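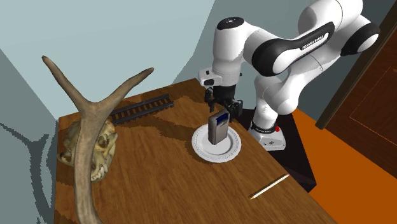
4장. 원목 상판 오일 마감과 첫 주 관리

읽는 시간 2분

조립을 마치셨다면 이제 제일 재미있는 순서입니다! Furnbridge의 Udmont 테이블은 초벌 오일만 먹인 상태로 출고되고, 마무리 오일은 쓰시는 분이 직접 바르게 되어 있습니다. 붉은 기가 도는 갈색 상판은 오일이 들어가면 결이 확 살아나는데, 이 순간만큼은 몇 번을 해 봐도 신이 납니다. 처음이라도 겁내지 마세요. 붓질 솜씨는 필요 없고 천 한 장이면 됩니다.

이 장은 품번 2508 상판을 기준으로 썼습니다. 바니시 마감 상판에는 오일이 스며들지 않으니 5장으로 넘어가세요.

4.1 준비물

Kárason 하드 오일 한 통(동봉)
Pulis 무보풀 천 두 장(동봉)
320방 사포와 받침 블록
물에 적셨다가 꼭 짠 면 걸레
니트릴 장갑
뚜껑이 있는 금속 통, 물 조금

참고: 오일을 더 사실 때는 부품 번호 1729로 주문하시면 같은 색조가 옵니다. 투명 오일도 쓸 수 있지만 붉은 느낌이 조금 가라앉습니다.

4.2 바르기 전에

1. 상판 위의 물건을 모두 다른 곳으로 옮깁니다. 접시나 연필처럼 가벼운 것도 남기지 마세요. 물건을 이리저리 밀어 가며 바르면 그 자리에 꼭 테두리가 남습니다.

2. 창문을 두 군데 열어 공기가 지나가게 합니다. 직사광선이 상판에 바로 떨어지면 커튼을 칩니다.

3. 결 방향을 확인합니다. 손바닥으로 쓸어 보면 금방 느껴집니다. 이후의 모든 작업은 이 방향으로만 합니다.

4. 사포를 블록에 감고 힘을 뺀 채 결을 따라 가볍게 밉니다. 표면이 매끈해지면 바로 멈추세요. 모서리는 블록 없이 손끝으로 한 번만 지나가면 충분합니다.

5. 꼭 짠 걸레로 가루를 닦고 완전히 말립니다. 물기가 남은 곳은 색이 얼룩져 나옵니다.

4.3 오일 바르기

1. 오일 통을 흔들지 말고 나무 막대로 바닥까지 천천히 젓습니다.

2. 먼저 상판 밑면 구석에 조금 발라 색을 봅니다. 마음에 드시나요? 그럼 갑시다.

3. 천에 오일을 묻혀 먼 쪽 모서리부터 결을 따라 길게 폅니다. 양은 생각보다 적게! 천을 눌렀을 때 흘러내리면 너무 많은 것입니다.

4. 몸 쪽으로 조금씩 내려오면서 앞서 바른 줄과 살짝 겹칩니다. 중간에 전화를 받으러 가지 마세요. 멈췄던 자리가 줄로 보입니다.

5. 옆면과 모서리까지 바릅니다. 나무의 끝결은 오일을 아주 잘 먹으니 한 번 더 문질러 주면 좋습니다.

6. 15분쯤 두었다가 하는 방식도 있지만, 동봉된 오일은 30분을 다 채우는 편이 색이 훨씬 깊습니다. 타이머를 맞추세요.

7. 두 번째 천으로 남은 오일을 남김없이 닦아냅니다. 손등을 대 보아 끈적이지 않을 때까지 닦으세요. 이 단계에서 광택이 올라오는데, 정말 예쁩니다.

주의: 오일이 묻은 천은 저절로 불이 붙을 수 있습니다. 뭉쳐서 휴지통에 버리지 마세요. 물에 적셔 금속 통에 담고 뚜껑을 닫은 뒤, 거주 지역의 폐기 규정에 따라 버립니다.

주의: 오일 통은 어린이와 반려동물의 손이 닿지 않는 곳에 둡니다. 눈에 들어갔을 때는 흐르는 물로 충분히 씻고 의사의 진료를 받으세요.

4.4 첫 주

하룻밤이 지나면 가벼운 물건은 올려도 됩니다. 무거운 화분, 뜨거운 냄비, 젖은 컵은 일주일 동안 참아 주세요. 식탁보도 이 기간에는 덮지 않습니다. 오일이 굳으려면 공기가 닿아야 합니다.

장식품을 올려 두실 분께: 뿔이나 뼈, 도자기처럼 바닥이 거친 것에는 펠트 받침을 붙이세요. 표면이 단단해진 뒤에도 끌면 긁힙니다. 들어서 옮기는 습관이 상판을 오래 살립니다.

물을 쏟았다면 문지르지 말고 마른 천으로 눌러 빨아들입니다. 하얀 자국이 남아도 괜찮습니다. 대개 마르면서 옅어지고, 그래도 보이면 일주일 뒤 그 부분만 사포로 살짝 다듬어 오일을 얇게 먹이면 됩니다. 원목의 가장 좋은 점이 이것입니다. 고쳐 가며 쓸 수 있어요!

4.5 다시 바르는 시기

물방울을 하나 떨어뜨려 보세요. 동그랗게 맺히면 아직 멀었고, 금세 퍼지며 색이 진해지면 다시 바를 때입니다. 난방을 많이 한 겨울을 지난 집이라면 5월에 한 번 해 두기를 권합니다. 건조도 잘 되고 창을 열어 두기도 좋은 때입니다. 재도포할 때는 4.2의 4번을 더 약하게 하고, 나머지는 똑같이 합니다.

개정 11/7/19

관련 항목
3장. 다리 조립과 수평 맞추기
5장. 바니시 마감 상판 닦기
6장. 긁힘과 눌린 자국 손보기
Kárason 오일 색상표
Pulis 천 세탁 방법

문의: Furnbridge 고객지원 | © Furnbridge | 맨 위로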